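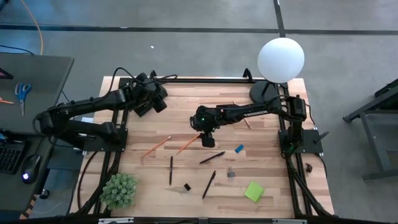

양팔 로봇으로 책상 위 물건 다루는 법을 연구합니다. Denura가 하는 일은 그게 거의 전부입니다. 큰 물건 말고 작은 것. 연필, 펜, 지우개, 포스트잇 묶음. 작고 얇고, 바닥에 딱 붙어 있는 것들요. 로봇 팔 밑에 들어간 연필이 특히 골치입니다. 위에서 보면 가운데 토막은 오른팔에 가려지고 양 끝만 나오는데, 사람은 보자마자 연필 하나로 알지만 모델은 짧은 연필 두 자루로 읽을 때가 많습니다. 우리 연구의 절반쯤은 이 문제에서 출발했어요.

회사 소개

Denura는 로봇 조작을 연구하는 작은 회사입니다. 사무실과 실험실은 Gestside 건물 한 층. 칸막이 거의 없음. 코드 짜는 자리에서 의자만 돌리면 로봇이 보입니다. 시끄럽긴 한데 이게 편해요. 학습 돌려 놓고 다른 층 갔다 오는 생활을 예전에 해 봐서 압니다.

하드웨어는 만들지 않습니다. 팔은 사서 씁니다. 가르치는 방법만 연구. 처음부터 그렇게 정했고 중간에 한 번 그리퍼를 직접 깎아 보겠다고 두 달을 썼다가 접었습니다. 그 두 달은 연혁에도 안 넣었네요.

회사 등록일은 2019-01-02. 수요일이었고 등기 접수하고 바로 작업대 주문했습니다.

Polness, 우리가 쓰는 방법

Polness는 시연 데이터를 모으고 자르는 방식의 이름입니다. 모델 이름 아님. 자주 오해받아서 먼저 적어 둡니다.

보통의 모방 학습은 사람이 로봇을 조종해서 작업을 처음부터 끝까지 보여 줍니다. 잘된 것만 골라 학습에 넣고, 삐끗한 건 버리고. 우리도 처음엔 그랬습니다. 결과는 그럭저럭. 그런데 로봇이 한 번 어긋나면 그다음을 전혀 몰라요. 펜을 집으려다 손가락 끝이 살짝 밀었다, 펜이 굴렀다, 그럼 원래 있던 자리를 계속 집습니다. 허공을. 깨끗한 시연에는 그런 장면이 없으니 배운 적이 없는 거죠.

그래서 버리던 쪽을 보기 시작했습니다. 조종자가 실수하고, 멈칫하고, 다시 잡는 구간. 우리는 이걸 '되잡기'라고 부릅니다. Polness에서는 시연 하나를 세 종류로 자릅니다.

접근 구간. 그리퍼가 물건 쪽으로 가는 동안.
접촉 구간. 손가락이 닿고 나서 물건이 상판에서 뜰 때까지.
되잡기 구간. 어긋난 순간부터 다시 접촉에 들어갈 때까지.

학습할 때는 되잡기 구간을 더 자주 뽑습니다. 다만 어긋나는 동작 그 자체는 잘라 냅니다. 이걸 안 자르면 로봇이 실수부터 배웁니다. 진짜로 그렇게 됐어요. 한동안 모든 시도를 일부러 한 번 밀고 시작하는 모델이 나왔습니다. 원인 찾는 데 꽤 걸렸음.

자르는 지점은 사람이 정합니다. 자동으로 찾는 코드도 있는데 접촉 구간 시작을 자꾸 늦게 잡아서, 아직은 초벌용으로만 씁니다.

두 팔은 왜

한 팔로 되는 일도 많습니다. 연필 집어서 옮기기, 한 팔이면 충분. 두 팔이 필요한 건 한쪽이 눌러 주거나 비켜 줘야 할 때입니다. 가려진 물건 얘기로 돌아가면, 지금 우리 정책은 안 보이는 쪽 팔을 먼저 치우고 나서 다시 보는 동작을 합니다. 따로 규칙을 넣은 건 아니고 시연에 그 동작을 넣었어요. 조종자한테 "잘 안 보이면 비켜서 보세요"라고 부탁한 게 다입니다. 이 시연을 빼고 학습하면 이 동작도 없어집니다. 확인했습니다.

두 팔이 서로 부딪히는 문제는 아직 다 못 풀었습니다. 속도 제한을 걸어 두고 씁니다. 느려요.
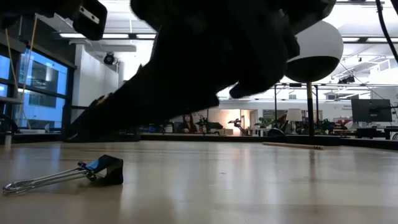 Denura 조작연구팀

바인더 클립은 우리 과제 중에서 제일 어려운 축입니다. 옆으로 누우면 손잡이 철사가 길게 벌어져 나오는데, 몸통을 잡을지 철사를 잡을지부터 갈립니다. 철사는 잡기 쉬워 보이지만 얇고 반짝여서 깊이 값이 자주 튑니다. 몸통은 삼각형이라 미끄러지고요. 조종자들도 취향이 나뉩니다. 시연에 두 방식이 섞이면 모델은 그 중간, 그러니까 아무것도 없는 데를 집으러 갑니다. 그래서 클립 시연에는 잡는 곳 표시를 따로 붙였습니다. 몸통 또는 철사. 이 한 줄 붙이고 나서 중간 집기가 거의 없어졌습니다.

연필은 반대. 방향만 맞으면 잘 집힙니다. 대신 가로로 누웠을 때랑 비스듬할 때 손목 돌리는 쪽이 달라서, 한쪽 방향 시연만 많으면 반대로 누운 연필 앞에서 손목을 반 바퀴 넘게 돌립니다. 케이블이 싫어하는 동작.

지금까지 나온 결과

모은 시연은 2000회가 넘습니다. 물건 종류는 20가지, 전부 사무용품.

가장 최근 평가는 7월에 했습니다. 처음 보는 배치 132개를 미리 만들어 놓고, 깨끗한 시연만 쓴 모델과 Polness로 자른 모델에 같은 배치를 줬습니다. 배치는 종이에 그려 두고 매번 그대로 다시 놓습니다. 손으로. 첫 시도 성공률은 두 모델이 비슷했습니다. 차이는 첫 시도가 빗나간 다음에 났고요. Polness 쪽은 물건이 밀려난 자리로 따라가서 다시 잡는 경우가 많았고, 깨끗한 쪽은 원래 자리에 머무는 경우가 많았습니다. 기대한 대로이긴 한데, 첫 시도까지 좋아질 줄 알았던 터라 그 부분은 조금 실망.

안 되는 것도 적습니다.

지우개처럼 작고 납작한 물건이 다른 물건에 딱 붙어 있으면 못 떼어 냅니다.
포스트잇 묶음은 집긴 집는데 맨 윗장만 들고 오는 일이 있습니다.
상판에 조명이 비치면 접촉 시점 판단이 늦어집니다. 천을 깔면 되는데 그럼 책상이 아니잖아요. 안 깔고 갑니다.
사무용품 바깥으로는 아직 검증 안 했습니다. 주방용품 물어보시는 분 많은데 모릅니다. 해 본 적 없음.

Khổng

Khổng은 시연을 자르고 표시 붙이는 사내 도구입니다. 화면 왼쪽에 영상, 오른쪽에 관절 값 그래프, 아래에 구간 막대. 단축키가 많고 설명서가 없습니다. 시연 하나 자르는 데 숙련된 사람은 40초. 처음 쓰는 사람은 훨씬 오래 걸리고 보통 실행 취소가 한 단계밖에 안 된다는 걸 알고 나서 한숨을 쉽니다. 고치는 중이예요.

외부 공개는 준비하고 있습니다. 정리해야 할 코드가 많고 날짜는 약속 못 드립니다. 공개하게 되면 이 페이지에 링크를 걸어 두겠습니다.

일하는 방식

오전에 수집, 오후에 자르기, 저녁에 학습 걸어 놓고 퇴근. 조종은 연구원이 전부 돌아가면서 합니다. 모델만 만지는 사람도 예외 없음. 직접 조종해 보면 어디서 손이 머뭇거리는지 알게 되고, 되잡기 구간 기준도 사실 그렇게 정해졌습니다. 한 사람이 오래 하면 버릇이 데이터에 그대로 들어가서 한 시간마다 교대합니다.

실패 기록은 지우지 않습니다. 디스크가 모자라면 디스크를 삽니다. 작년에 버린 데이터가 올해 필요했던 적이 너무 많아서.

주간 회의는 짧게. 안 된 실험부터 먼저 틉니다. 영상으로. 말로 설명하면 자꾸 좋게 설명하게 되더라고요.

같이 할 수 있는 일

대학 연구실 공동 연구: 가능합니다. 같은 과제를 다른 팔에서 돌려 보는 비교 실험이면 특히 반갑습니다. 구간 표시 붙인 데이터 일부를 먼저 보내 드릴 수 있어요.
기업 의뢰: 작은 물건을 책상 높이에서 다루는 작업이면 이야기해 볼 수 있습니다. 무거운 것, 뜨거운 것, 컨베이어 위에서 움직이는 것은 저희가 잘 못합니다.
견학: Gestside 1층에서 연락 주시면 내려갑니다. 미리 메일 한 통만. 수집 중에는 작업대 가까이 못 오십니다.
채용: 상시. 로봇 경험 없어도 되는데 같은 연필을 하루 종일 집는 걸 견딜수 있어야 합니다.

페이지 업데이트가 늦는 편입니다. 새 결과가 나오면 여기보다 연구 노트 쪽에 먼저 올라가니 그쪽을 봐 주세요.

회사 소개 | 연구 노트 | 채용 | 찾아오시는 길 | 문의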